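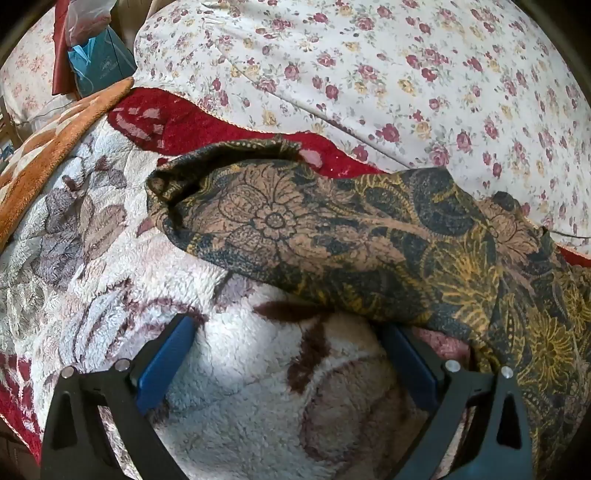 Fitzgerald Kowalczyk would like people to stop washing fleece on hot. He has said so at the sorting tables in Steltdale more than once this spring, and he said it again in April when the town's bedding exchange opened for its second season in the old Roussel shoe store.

"It mats," Kowalczyk said. "You get a good thick blanket, somebody puts it through with the towels, and the pile goes into clumps. It still keeps a person warm. It just doesn't get picked first."

The exchange takes in blankets, throws, sheets and lengths of cloth, and lets residents carry home what they need at no charge. It runs out of the front half of the store, with the shelving left over from the shoe business along both walls. The back half is still used for storage by the building's owner.

Organizers said about 600 pieces came through last season, most of them in the first month. Fleece and sherpa throws made up the largest share, followed by flat sheets. Wool was scarce and went quickly. Curtains were brought in as well, although the exchange had not asked for them, and they will be accepted this year if they are clean and have no hooks left in the tape.

Patterned cloth is a new category. Last year batik and other printed pieces were folded in with the sheets, where people looking for bedding passed them over and people looking for sewing fabric never found them. They now have a table near the door. Pieces can be any size, and cut edges are fine.

Évan Lefèvre, who drew up the new layout, said the store had been hard to get around.

"You had one heap for everything soft," Lefèvre said. "If you wanted a twin blanket you had to lift all of it, and then the next person had to lift all of it again."

Blankets are now sorted by size first and by thickness second. Color is ignored, except that white and very pale fleece is kept off the bottom shelf, where it picked up dirt from shoes and wet floors last winter. Reds and other deep colors get a damp white cloth rubbed along the hem at intake, and anything that leaves a mark is tagged to be washed alone.

The tags are paper, pinned at a corner. They give the size, the fiber if a label is still attached, and any note on washing. Lefèvre asked that donors leave sewn-in labels on, even when they are faded.

For plush throws the advice given out at the tables is to wash cold on a gentle cycle with little soap, skip the fabric softener, and dry on low or over a rail. Matted patches can often be loosened with a soft brush once the blanket is fully dry. Short strokes work best, and a printed fleece should be brushed in the direction the pile already lies. Batik should be washed by itself the first time, in cold water, and dried out of direct sun.

The limit is 2 blankets and 4 other pieces per household on each visit. There is no sign-up and no proof of address is needed, though most visitors last year came from Steltdale and from Skololstead, across the river. Exceptions are made for families moving into a new place, who can ask at the desk for a full set.

Furkora, a laundry on the same street, has again offered the use of its large machines after closing. Last season 52 loads were done there, nearly all of them comforters and heavy throws too big for a home washer. Donors who cannot wash a large item may bring it in unwashed this year, provided it is dry and bagged separately.

Pillows, mattress pads and electric blankets are still not accepted. Neither is anything with pet hair worked into it, which Kowalczyk said remains the most common reason for sending a bag back out the door.

Small tears are all right. A mending box is kept behind the desk, and a few regulars take pieces from it to work on at home. Throws with a damaged border are usually trimmed and bound again, and the worst are cut down for crib size or for use in dog kennels.

The exchange opens at 10 a.m. and stops taking donations at 3 p.m. so that the day's bags can be sorted before closing. Parking is behind the building, and the side door has the ramp.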